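Lellton Marina Boat Club
Frequently Asked Questions: Shared Boats and Day Charter

Which boats can members book?
The club keeps two motor boats at Lellton. The Poirier is the smaller one, with an open cockpit and a short foredeck. The Nandale has a cabin, a galley and a separate head. Both are booked through the same calendar on the members' page.

How far ahead can I book?
Up to 17 weeks. You can hold no more than 3 future bookings at a time. Once you have used one, you can add another.

Do I need a license?
You need a boater education card from any state. Bring it to the dock office the first time you go out. We keep a copy on file, so you will not be asked again unless it expires.

What does a day cost?
The Nandale is $400 a day and the Poirier is $366. Fuel is extra and is charged at the pump price when you return. Half days are offered on the Poirier only.

What is on board when I pick up the boat?
Life jackets in adult sizes, flares, a first aid kit, two anchors, fenders and dock lines. The Nandale also has plates, pans and one tan terry-cloth towel per berth. Sheets and sleeping bags are not supplied. Children's life jackets can be picked up at the dock office.
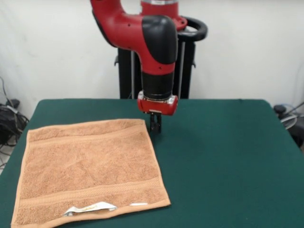

Can I take the boat overnight?
The Nandale, yes. Overnight trips may go as far as the Rundon breakwater, where the club has a visitor mooring. The Poirier has to be back by 7 p.m.

What if the weather is bad?
The dock office makes the call at 8 a.m. If the boats are kept in, your day is moved or refunded, whichever you prefer. If you decide not to go when the boats are cleared to leave, the normal cancellation terms apply.

How do I cancel?
Cancel on the members' page. There is no charge up to a week before. After that we keep half the fee unless another member takes the day.

Are dogs allowed?
On the Poirier only. Please rinse the cockpit before you hand back the keys.

Where do I return the keys?
At the dock office, or in the drop box by the fuel pump after closing. The office closes early on Friday.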